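The Sweet Box

The bus from Punthorpe dropped her at the end of the lane at ten past four, and she walked the rest with the shopping in one hand and the parcel under her arm. The parcel had no return address, only the Mestasthorpe postmark and her aunt's square capitals. It had cost 473 pence to send. Her aunt had written the amount in the corner in pencil, as she did with everything.

They had not spoken since November. It was a small quarrel about a cupboard. When her grandmother's flat was cleared, her aunt had taken the corner cupboard and she had wanted it, and neither of them had said so until it was already up the stairs in Mestasthorpe with a leg off.

She put the kettle on and cut the tape with the bread knife. Inside were two tea towels, a jar of plum jam wrapped in newspaper, and a carrier bag full of sweets, knotted twice. There was no letter. She went through the newspaper sheet by sheet to be sure. Then she sat down and looked at the carrier bag for a while without undoing it.

Her grandmother had kept sweets in a cardboard box. It was never a nice box. It came from whatever the shop had put by that week, and when it went soft at the corners she got another. It lived on the table, and at New Year she tipped it out onto the cloth and everybody took one in turn, youngest first. You were not allowed to pick through. You could look for as long as you liked, but once you had touched one it was yours.

Her aunt had always gone for the biggest. She herself had always gone for something small and made it last.

The flat upstairs from the Antwi shop had been full of those boxes. Soap powder, tinned fish, light bulbs. When they cleared it they found the rent book with 1558 written on the front, which was the number of the flat's old meter, and under that a list of what everybody liked. It went back years. Her own name had been crossed out and written in again further down, with "changed her mind, now green ones".

She had not told her aunt about the list. It was in the drawer with the takeaway menus.

There was an old box by the back door waiting to go out with the recycling. She brought it in, shook it upside down over the step and took it through to the living room. The long table had the patchwork cloth on it, the one with the striped border, and it was not straight, but she left it. She set the box down towards the far end. Then she undid the knots, which took some time, and tipped the carrier bag out in front of it. 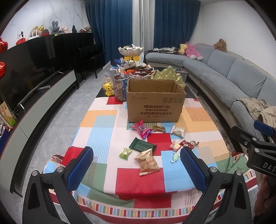
What she did next

She stood with her hands behind her back, as they had been made to stand, and looked. The pink and purple one by the box she remembered from school. The dark green one had landed on a red patch and lay crooked. The big puffed one was nearest, and her aunt would have had it before the others had got to the table.

There was a tiny pale green one, twisted in its wrapper, over on the light blue. She looked at it for a minute or so and then she picked it up.

It tasted of very little at first. She held it in her cheek and went to the hall for the telephone. The number in Mestasthorpe ended in 340 and she had never had to look it up. It rang for a long time — her aunt kept the telephone under a cushion — and then there was a click and some breathing.

"It came," she said.

"I should hope so. I stood in that queue for 23 minutes."

"Thank you for the jam."

"Are you eating something?"

"One of the green ones."

There was a pause. She could hear the radio going in Mestasthorpe, and a tap.

"Have you touched the big one?" said her aunt.

"No."

"Well, don't. There's a bus on Sunday."

She said she would meet it. Then she went back in and moved the big one to the other end of the table, holding it through a corner of the cloth so that it would not count.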